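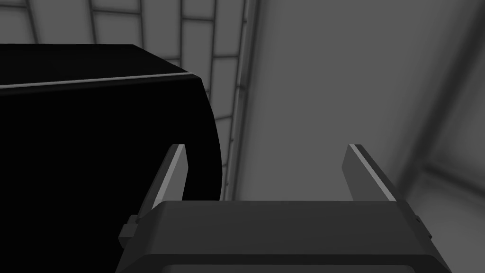

Simulated demonstrations are admitted to a training set on the strength of written rules, and most of those rules cover the end of an episode: whether the goal state was reached and whether anything was knocked over. Our guideline, drafted for the Nosidier household tasks, adds rules for the approach. The first concerns clearance. A replay is marked for review when an open finger comes close enough to an object that the reviewer can't see space between them, as with the left finger and the large black object in Figure 1, even if the right finger has nothing near it but the wall. The reviewer doesn't fail the episode at this point. The flag sends it to the contact log, which settles whether the two bodies touched.

We applied the draft to 261 episodes recorded in the Cloritz simulator. Two reviewers worked separately from the wrist views and compared their marks afterward. They agreed on 221 episodes. Most of the remaining cases turned on a dark surface behind a dark finger, where the outline alone had to be judged. The second rule therefore asks for a second viewpoint before any clearance flag is removed.
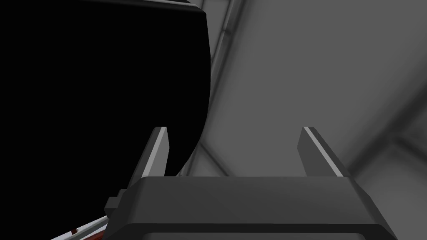
Gunvor Grønli objected that a second viewpoint only helps if both views carry the same time stamp, and asked that the rule say so. We adopted the change. The revised text requires both views to come from the same simulation step and allows no substitution from neighboring steps. Reviewers are also limited to 60 episodes per sitting.

**Figure 1.** Views from the simulated counter task set: two close views over an open gripper and one wide view with both arms. 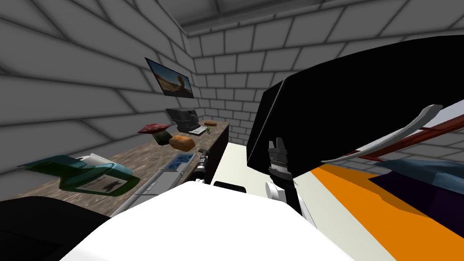

Should the clearance rule apply to an arm that is idle? The rule applies to both arms for the full length of the episode, and an idle arm that drifts into a fixture is logged in the same way as a working one.

The third rule covers records. Each removed flag must name the reviewer, the views used, and the log entry that supported the decision.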